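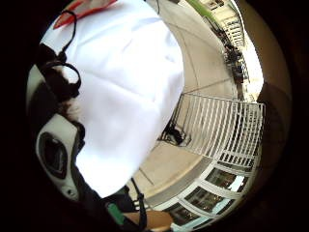

White fabric with faint folds, beside a jointed concrete sidewalk in daylight.

Household whites

Household whites are the undyed or bleached white textiles kept in a home for bedding, the table, the bath and general covering. The group includes sheets, pillowcases, tablecloths, towels and dust covers. In the laundry trade the word "whites" is also used for any load sorted by color alone, whatever the articles in it.

Fibers and weave

Most household whites are woven from cotton, linen, polyester or a blend of cotton and polyester. Plain weave is the usual choice for sheets and covers. Satin weave gives a smoother face that reflects more light, and shows snags more readily. Terry weave is limited to towels and bath mats.

Cotton and linen crease easily. Polyester holds fewer creases but takes up oily soil, which is harder to remove from it than from cotton. Blended sheets fall between the two.

Creasing

Two kinds of crease are commonly told apart. A soft crease forms when cloth is folded or gathered without pressure, and usually relaxes when the article is hung or spread. A set crease forms under weight or heat and needs moisture and an iron to remove. On large articles soft creases often run diagonally, as woven cloth gives most easily on the bias - the direction at 45 degrees to the threads.

Sorting and washing

Whites are washed apart from dyed articles to limit dye transfer. New red and dark blue goods are the most frequent source of stray color. A full load should leave enough space for the cloth to turn over freely in the drum; in the Furnudby method, taught in some housekeeping courses, the drum is filled to no more than 80 percent.

Chlorine bleach is suitable for cotton and linen but weakens wool, silk and spandex. Oxygen bleach acts more slowly and can be used on most washable fibers. Repeated overuse of either shortens the life of the cloth.

Graying and yellowing

Graying is caused by fine soil that settles back on the cloth during the wash, or by mineral deposits from hard water. Yellowing is more often the result of body oils, detergent left in the fibers or long storage against bare wood or cardboard. Han-gyeol Jang's handbook for laundry workers treats the two as separate faults and gives a separate soak for each, the longer lasting 8 hours.

Handling and storage

Large articles are folded by two people where possible, with the hems matched first. Whites are stored clean, fully dry and without starch, which attracts insects. Articles kept for seasonal use are refolded along new lines every few months - a fold left in one place wears the threads.

See also: Bleach; Bluing; Linen closet; Plain weave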